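Prolden sets out new recall intervals for its four dental practices

Check-ups will be booked by individual risk from August, with changes to hygiene visits and cancellations
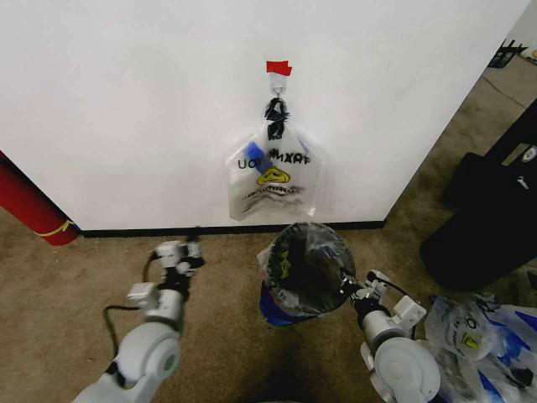
A plastic bag on a wall hook above a speckled carpet.

Prolden, the dental group that runs practices in Toria and the surrounding district, is to stop booking all adult patients for a check-up at the same fixed interval. From August each patient will be given a recall date at the end of the examination, set by the dentist according to the condition of the teeth and gums.

The change applies at all four of the group's sites. It covers routine examinations and the hygiene appointments linked to them. Emergency appointments, orthodontic reviews and courses of treatment already under way are not affected.

Until now the booking system has generated a reminder at the same point for every adult on the list, whatever was found at the previous visit. Under the new arrangement the dentist will enter an interval on the record before the patient leaves the surgery. The shortest interval will normally be given to patients with active gum disease, recent decay in more than one tooth, a dry mouth caused by medication, or a history of smoking. Patients with a stable mouth and no treatment since the last examination may be given a longer one.

The interval is not permanent. It will be reviewed at each examination and can be shortened or lengthened. A patient who starts a new medicine, becomes pregnant or is diagnosed with diabetes between visits is asked to tell reception, and the record will be passed to the dentist for a decision on whether the next date should be brought forward.

The group ran the method at its Doucette Road practice before extending it. A total of 844 adult patients were given an individual recall date during the trial. Prolden said the trial had been used mainly to test the booking process and that it was too short to draw conclusions on clinical outcomes. Two changes were made to the procedure as a result. The interval now has to be confirmed by the dentist on screen, where previously it could be left blank, and the reason for it is printed on the appointment slip.

Gum measurements

The recall decision will rest in part on a basic gum examination, in which a blunt probe is used to check the depth of the space between gum and tooth. The mouth is divided into sections and the worst reading in each is recorded. The practices already carry out this check, but the results have been stored in different ways at different sites, and some older readings exist only on paper cards.

All readings will now be entered in Unum, the records software the group adopted last year. Paper cards will be scanned and attached to the patient's file when the patient next attends. They will not be typed in as separate entries. A patient who moves between two Prolden sites should no longer need to have the measurements repeated unless the dentist asks for it.

Where a reading is above the level at which self-care alone is considered enough, the patient will be offered a longer hygiene appointment. This will include removal of hard deposits below the gum line and instruction on cleaning between the teeth. A second set of measurements will be taken at a later visit so that the two can be compared. Local anaesthetic will be available and should be requested when booking if it has been needed before.

The group is also ending the practice of polishing as a standard part of every hygiene visit. Polishing will still be done where there is surface staining or where a patient asks for it. The appointment length will stay the same and the time will be used for interdental cleaning advice.

Bookings and reminders

Reminders will be sent by text message or letter, according to the preference held on file. Patients who have not stated a preference will receive a letter. The message will give the month in which the examination falls due but will not reserve a time, and patients will need to telephone or use the online form to choose a slot.

Reception lines at Toria will open at 8 in the morning. The other sites keep their present telephone hours. Calls made while a line is closed will be answered by a recorded message with details of urgent care.

Appointments already in the diary will be honoured. A patient with a check-up booked for August or later does not need to cancel it, and the individual interval will be set at that visit. Anyone who would prefer to be seen sooner than the date given may ask for an earlier appointment, though the practice may offer a shorter slot with a dentist other than the usual one.

The notice period for cancellation is being made the same at every site. Patients will be asked to give at least one full working day. Until now one practice had asked for two. Repeated missed appointments may lead to future bookings being offered only on the day, subject to gaps in the diary.

Children

Children's recall dates are already set individually and there will be no change to the method. Fluoride varnish will continue to be applied at check-ups where it is advised. Parents will be asked to complete a short diet form in the waiting area before the first appointment after the changeover. It asks about drinks between meals, food or drink taken at bedtime, and the type of toothpaste used. The form is kept with the record and does not have to be repeated at each visit unless the answers change.

Charges

Prolden said the fee for a routine examination would not rise as a result of the change. Patients on the monthly payment plan pay for a set number of examinations and hygiene visits each year. Those given a longer interval may use the unused examination as a hygiene visit within the same plan year. It cannot be carried forward. Those given a shorter interval will pay the plan rate for any additional visit.

Revised plan terms will be posted to members before the changeover and copies will be held at each reception desk. A large-print version can be requested.

Patients are advised not to wait for a recall date if they have symptoms. Bleeding that continues after a week of careful cleaning, a tooth that has become loose, swelling of the face or gum, or an ulcer that has not healed within three weeks should be reported to the practice by telephone. Swelling that affects breathing or swallowing needs hospital care at once.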